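PC Teardown Robotics Club — Frequently Asked Questions

Who can join?
Any student at the college. You don't need to be in an engineering program. Members work in pairs, and Margit Tóth matches up anyone who signs up alone.

What does the club do?
We program a robot arm to take apart and rebuild desktop computers. Each pair picks one job, such as memory, cards or drives, and works on it for a semester. Memory is the usual first project.

Do I need to know how to code?
A little Python helps. If you have none, come to the beginner sessions in the first 3 weeks.

Do I need to know computer hardware?
You should be able to find the processor, the memory slots and the expansion slots on a motherboard before you run the arm. We go over this at your first session. 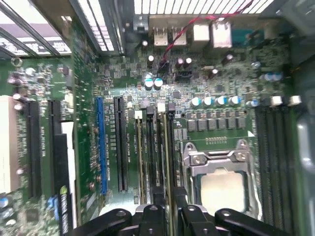
Boards differ, so check the layout again each time you change machines. Slot positions taught on one computer will not carry over to another.

How do I get time on the arm?
Use the sign-up sheet on the club page. Slots are 2 hours long, and each pair can hold one slot at a time. Cancel a day ahead if you can — there is usually a waiting list.

Where do parts go during a run?
On the gray printed plate beside the computer. It has narrow grooves for thin cards and modules. The print files are in the shared folder under Vevar, our name for the plate design.
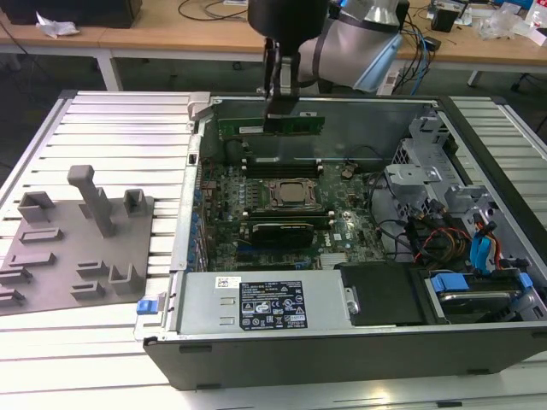
Memory module held over the motherboard, with the printed plate at left.

Can I bring my own computer?
No. Use the club machines only.

Is there a competition?
Yes, the Zalus Challenge, held in December. We can enter 2 teams. Hajnalka Dobos keeps the list and has the rules.

What does it cost?
Dues are $19 a semester. Parts are included. Travel to the competition is not.

Page updated May 2026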